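Section Four: Setting Up Your Drying Corner

3/17/18
By Elínborg Toft

By now you have unpacked the Sirell folding rack, checked the parts against the sheet in the lid, and (I hope) had something to drink. The rack itself takes a few minutes. Choosing its corner takes longer, and in my experience most of the letters we get come from people who went straight to the rack and found out a week later that the bathroom door wouldn't open past it. So please bear with me through the first few steps, even if they look like the sort of thing you would have done anyway.

Everything in this section applies to the standard rack. If yours is the Sterport tall model, the only differences are at step six and in the note on loading, and I have marked both.

Choosing the spot

1. Pick a room with a window you are willing to open, or a fan that vents to the outside. A bathroom or laundry room is the usual choice, but a spare bedroom does very nicely if you keep the door open in the afternoon.

2. Leave 22 inches between the rack and the nearest wall on the long side. Measure this with the rack unfolded. I know it sounds generous. Towels swing out farther than you expect when you hang them, and a damp towel resting on paint will leave its mark by the end of the winter.

3. Open every door and drawer near the spot, all the way. Do the same with the lid or door of your washer if it lives in the same room. If anything touches the rack, move the rack now while it's light.

4. Look at what is underneath. Tile, sealed stone, and vinyl are all fine. On wood or carpet, put down the drip mat from the accessory bag, with the ribbed side up.

Caution: Polished stone is slippery when there is water on it, and the rack's feet will slide on it as easily as yours will. Wipe up drips as you see them, and fit the soft foot covers before you hang anything. Never leave the rack standing on stone with the covers off, even empty.

Caution: Keep the rack well away from space heaters, gas heaters, and anything with a glowing element. Fabric that hangs clear when it's wet can blow against a heater once it is dry and light.

Unfolding the rack

5. Stand the rack upright with the blue latch facing you. Hold the top rail with one hand and press the latch with the other. The legs will start to open on their own, so keep your fingers on the rail and out of the hinges.

6. Walk the legs apart until you hear the latch click on both sides. On the Sterport tall model there is a third click, from the middle brace, and it's a quiet one. If you didn't hear it, push down on the brace with your palm until it sits flat.

7. Lift the two wings and swing the support wires underneath them. Each wire rests in a notch. There are three notches, and the middle one is right for nearly everything — the top one is for sweaters and other things you want to dry flat, and the bottom one is for sheets.

8. Give the whole rack a gentle shake. A little movement is normal. If it leans, fold it up and begin again at step five, which is quicker than hunting for the one leg that didn't open.

Hanging the first load

Start with a small load of soft things, such as pillowcases, a bathrobe, or a couple of light blankets. I always suggest this because the rails have a faint film on them from the factory, and although we wipe it off before packing, a first load of something old and forgiving will take care of whatever we missed. Save the good white shirts for the second or third time around.
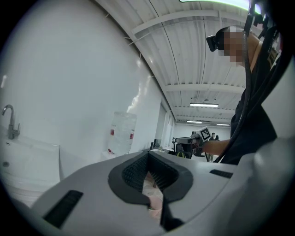
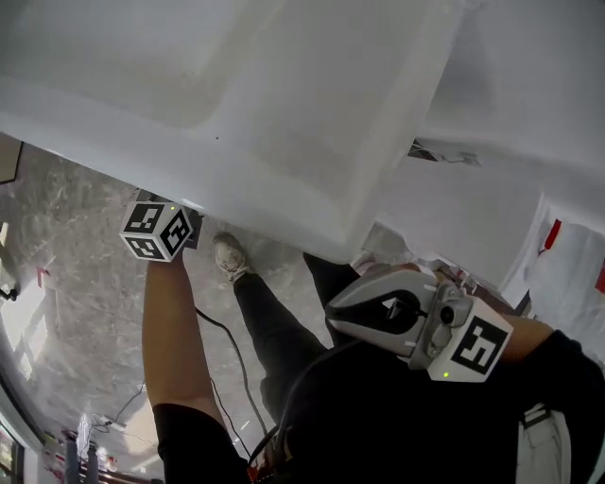
Soft pink material, close up (first picture), and gray marble flooring (second picture).

9. Shake each piece out before you hang it. Material that goes onto the rail crumpled will dry crumpled, and no amount of smoothing afterward quite makes up for it. Hold it by two corners, give it one good snap, and lay it over the rail while it's still swinging.

10. Put the heaviest pieces over the center rails and work outward. The wings are for light things only. On the tall model, fill the lower tier first, so that the weight stays near the floor.

11. Leave a gap as wide as your hand between pieces. Two towels that touch will take as long to dry as one very thick towel, and they'll smell like it too.

12. Turn thick pieces over once, halfway through the day. Waistbands, hoods, and the seams of bathrobes are the slow parts, so turn those toward the window.

Note: Fleece and other plush fabrics hold more water than they seem to. Run them through an extra spin before they come to the rack. If the fabric still drips when you squeeze a corner, it needs another spin.

Note: Delicate knits should never go over a single rail. Spread them across several rails with the wing wires in the top notch, or use the mesh shelf from Ostrowski, sold separately, which clips on without tools.

Airing the room

13. Open the window for ten minutes when you hang the load and again when you turn it. A short, wide opening works better than a crack left all day, and it wastes less heat.

14. If you use a dehumidifier, set it on the floor beside the rack, with its outlet pointing along the rails. Empty the tank before every load. Follow the maker's instructions about cords and distance from water, and please don't run it from an extension cord across a wet floor.

15. If the mirror or window is still fogged after an hour, there is too much laundry in the room. Take the wings' worth away and dry it elsewhere or later.

Caution: The rack is made for laundry. It will not hold a child, a potted fern, or a person reaching for the curtain rod, and the wings can give way suddenly if they're leaned on.

Care of the rails

16. Wipe the rails with a damp cloth once a month and dry them right away. Skip bleach and scouring powder, both of which dull the coating.

17. Each April, or whenever you do your big cleaning, put one drop of light oil on each hinge and wipe off what runs. Leave the rack open overnight before you use it again.

Replacement foot covers and notched wires can be ordered from our Grakbridge shop. Please have the number from the underside of the latch ready when you write. Folding the rack for storage is covered in Section Five.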